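About Us

Hello, and thanks for clicking through to the bit of the website most people skip! I'm Lurdes Valente and I run Sonadeo, a small language school above the bike shop in Plirninholm. We teach Portuguese and Persian to grown-ups, mostly in the evenings, with one very sleepy class on a Sunday morning for the people who can't do weekdays.

I started the school after years of teaching in other people's. I liked the students and I liked the work, but I never got on with the books. Everyone in them was forever booking hotel rooms and asking the way to the museum. My own students wanted to talk to their mother-in-law, or follow what was being shouted at the football, or ring a plumber in Setúbal about a boiler. So that's what we do here. You'll still get your verbs (sorry, there's no way round the verbs) but you'll get them while complaining about the weather or explaining why you're late.

Ehsan Fallahi joined me in our second winter and teaches all the Persian classes. He came to one of my beginner evenings as a student, corrected my handwriting on the whiteboard, and stayed for tea until I'd offered him a job. His classes are louder than mine. There's a lot of poetry in them, and a fair amount of arguing about rice, and people who swore they'd never manage the alphabet are usually reading shop signs by the end of the first term.

How the classes work

We keep groups small, with a minimum of 2 and a maximum of 5. If a sixth person turns up we open another group, even if it means moving the timetable about. Each term's class meets once a week and there's a bit of homework, which I do check, though I'm not fierce about it. You can join part way through if your level fits. Come and have a chat first and we'll work out where you belong. The chat's free and it isn't a test, whatever your stomach tells you on the stairs.

Our oldest student is 81 and started Portuguese from nothing so she could write to her cousins. She now writes to them far more than they write back and has asked me for some politer ways of saying so.

The word wall

By the kettle there's a wall where anyone can pin up a word they've fallen for. It has to be one you've really used or overheard, so no raiding the dictionary. We passed 1000 words in July and had cake. Ehsan's favourites are nearly all about food and mine are nearly all about being tired, so make of that what you like.

Where to find us

We're up the stairs beside the bike shop, blue door, bell on the left. Give it a proper push, it sticks. Before class lots of us eat at Bạch, the noodle place across the road, and new students are always welcome to come along (you don't have to speak anything but English until half past six). If you'd like to join us for next term, drop me a line through the contact page and tell me which language you fancy and which evenings you can do. 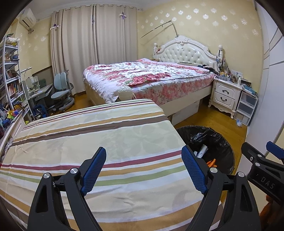 I answer all the messages myself, usually late at night, so please forgive any typos in either language.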